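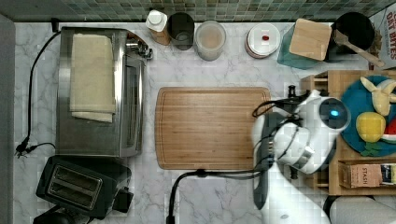
Texto: Redação Estrada e Mesa | Viagens em família

Início | Destinos | Roteiros | Onde dormir | Contactos

Imprimir | Enviar por e-mail

O folheto promete "férias sem esforço para todas as idades". A responsável pelas reservas da Trinura, que aluga apartamentos com cozinha em Trotilberg, ri-se quando lhe leio a frase. "Isso foi escrito por quem nunca subiu a nossa rua com malas", diz. Pelo menos começamos bem.

Trotilberg fica a 1000 metros de altitude e vende-se como alternativa sossegada às estâncias grandes. Pergunto-lhe o que há de sossegado em julho, com os autocarros parados em fila junto à igreja. "De manhã, até às oito, é um silêncio absoluto", responde. E depois? "Depois há os autocarros."

A conversa passa para o teleférico Henunis, que aparece em todos os cartazes da região. O bilhete de família custa 424 coroas, e só à saída se fica a saber que não inclui o parque de estacionamento. Ela admite que há queixas. "Nós avisamos os hóspedes. O teleférico não é nosso, o preço também não." Insisto: o cartaz está colado na porta da receção. "Está, sim. Pedem-nos para o pôr."

Quanto ao apartamento 401, anunciado com "vista de montanha", a explicação é curiosa. "Da varanda vê-se a montanha, se a pessoa se encostar ao lado esquerdo." Encostei-me. Vê-se uma encosta e um bom pedaço do telhado vizinho.

Mais convincente é o que diz do trilho Brzozowska, 8 quilómetros quase planos entre a aldeia e o lago. "Com crianças pequenas, façam metade e voltem. A segunda metade é igual à primeira e não tem sombra." É o conselho mais útil da tarde e não consta do folheto.

Pergunto, por fim, se passaria ali as suas próprias férias. Demora a responder. "Em setembro, talvez. Mas eu vou sempre para a praia."

Artigos relacionados
- Teleféricos: o que o bilhete não inclui
- Lagos de montanha com crianças pequenas
- Apartamento ou hotel? Fizemos as contas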